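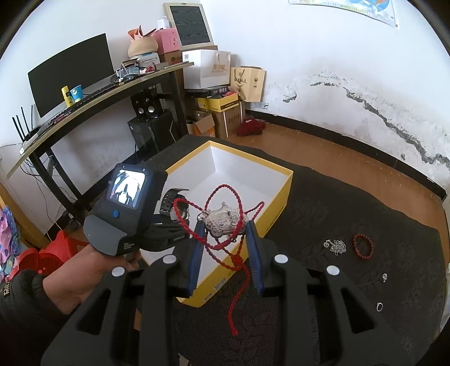 How do you pick up a necklace with a two-finger gripper without tangling it?

Grip the largest rigid part, lift straight up until every strand has left the table, and wait for the swing to die down before moving sideways.

Sorting small items with a hand-held gripper: working tips
Home Methods page, Nisix household manipulation notes
Text by Analyn Mangubat, checked by Si-eun Woo
Last revised May 4, 2022

These tips come out of the Paucar recordings, in which people sorted jewellery, watches and other drawer contents into open boxes in ordinary rooms, using hand-held grippers with a camera. We collected 2,442 recordings and kept 1,378 after checking. A policy trained on 1,116 of those was then tried on a robot arm. The remainder was held back for testing offline. Most of what follows is about the handling itself and applies to any small item with a cord, chain or strap. The section on the arm is near the end.

Preparing the surface

Use a cloth. On bare glass or varnish a thin ring slides ahead of the fingertips and the grip has to be repeated. A cloth with some texture holds the ring still while the pads close. Too much pile is worse than none: the fingertips catch it and drag everything along. Embossed or tightly woven covers gave us little trouble.

Choose a colour that contrasts with the items. Silver on black is easy to see, for the operator and for the camera. Dark beads on a dark cover are poor, and we discarded a batch for that fault alone.

Smooth the cloth towards the edges before starting. A fold looks very like a chain in a small preview screen.

Space the items a hand's width apart where there is room. If a chain lies in a heap, leave it in a heap. Spreading it by hand before each recording produces a tidy data set which is of little use in an untidy house.

The box

A wide box with low sides works best. Ours had plain white interiors, against which most pieces show up well. Set it at an angle to the table edge for some recordings and square to it for others. Early on we always placed the box square, and the policy learned to approach along one line only.

Do not move the box during a run. If it gets knocked, finish the run, mark it, and start again.

Put a folded tea towel in the bottom if the pieces are of any value. It also stops rings bouncing. If you do this, do it for the whole session.

Where to grip

Pendants: by the metal or stone body, pads on the two broad faces or across the width, whichever leaves the cord free. A pendant gripped by its cord turns as it rises, and the release point becomes guesswork. With a cord pendant such as the silver lock shape on red cord, the knot and tail hang well below the pads, so the lift must be higher than the pendant alone would need.

Chains: close on the middle of the heap, from directly above. Lift slowly. If one end trails, carry on upwards. Lowering and regripping made tangles more often than it cured them.

Beaded bracelets: take both sides of the ring together if the fingers open wide enough. Held at one side only, an elastic bracelet stretches and may spring off the pads.

Plain rings: one pad inside and one outside, on the band. Gripping across the outside works on cloth but needs a level wrist.

Rings with a raised head: grip the band, away from the head. Ribbed pads mesh with small ornament and the ring then fails to drop when the fingers open.

Watches: by the case, or by the strap close to the case. A strap gripped at its far end lets the case swing, and the case is the heavy part.

Lifting and carrying

Raise first, travel second. It sounds too simple to print, but diagonal lifts were the commonest reason for a recording being rejected. The trailing part of the item hooks a neighbour, and two things arrive at the box.

Judge height by the lowest hanging part. On a small screen the eye goes to the fingertips. Train yourself to look for the end of the cord.

Keep the wrist still during the carry. Turning the gripper winds a twisted cord tighter, and it will unwind in the air over the box.

A light squeeze is enough for metal pieces between ribbed pads. Squeezing harder bends thin settings and tells the policy nothing useful.

Releasing

Lower until the tail touches the bottom of the box, then a little further, then open. Dropping from rim height is faster and leaves cords hanging over the side.

Open fully and pause before withdrawing. If the item comes up again with the fingers, a strand has wrapped round a pad or a joint. Lower, close lightly, open once more. Do not shake the gripper.

Two people at one box

Recordings with two grippers over one box are harder to do and worth having. A few rules kept them usable.

Agree who enters first. The second person waits outside the rim.

Keep hanging loops away from the other gripper. A loose cord loop reaches further than it seems, and it can pass across whatever the other person is holding. In a preview this reads as one object. We kept those recordings, but labelled them "crossed" so that they could be left out of a comparison.

Talk before moving. The cameras do not care about speech.

Wear close-fitting cuffs, or push the sleeves up. A loose sleeve sweeps light items off the cloth, and it hides the view of the second camera.

Room and light

Leave the room as it is. Desks, cables, shopping bags and stacked boxes in the background are wanted. In our first January sessions we cleared everything out of view, and the trained policy did poorly in any room that had not been cleared.

What should be fixed is the light. Close curtains against direct sun, and turn off any lamp that throws the gripper's shadow over the items. Switch off monitors and televisions. A moving picture in the background confuses the position tracking on some devices.

Wide-angle lenses darken towards the corners. Keep the items out of the corners of the view when planning the layout.

Checking a recording

Watch it once at normal speed, with these points in mind.

Was the item gripped on the part listed above?
Did the lowest part clear every other item?
Did it come to rest wholly inside the box?
Did the box stay put?
Were the fingertips in view at the moment of closing?

One failure means a label. Two failures mean the recording goes. We tried keeping everything and letting the training sort it out. The result was an arm that hesitated over chains, closing and opening several times before lifting.

Result on the arm

The arm made 75 attempts with each of two policies, one trained on checked recordings and one on the unchecked set. Both used the same Vodard arm and the same Mendico finger pads, on items neither policy had met. The checked policy did better on pendants and chains. On plain rings the two were level, and both were weak: the usual fault was closing a little above the band. We think the view from the wrist gives too little sense of height on so thin an item, but we have not tested this separately.

The high lift carried over well. The arm raised corded items further than rigid ones without being told which was which. The pause before travel carried over less reliably, and appeared mainly with the longer cords.

Bracelets remain the unsolved part. The fingers could take both sides of a small bracelet and only one side of a large one, and the policy did not always choose correctly between the two.

Care of the pads

Wipe the pads with a damp cloth after each session and let them dry. Skin grease and metal polish both make them slip.

Look between the ribs for fibres. A single thread from a frayed cord end is enough to hold a light ring after opening.

Replace pads in pairs. A new pad against a worn one rotates the item as the grip closes.

Check the pivots for play once a week in regular use. If one finger can be rocked with the gripper closed, tighten that side and repeat the calibration before recording anything else.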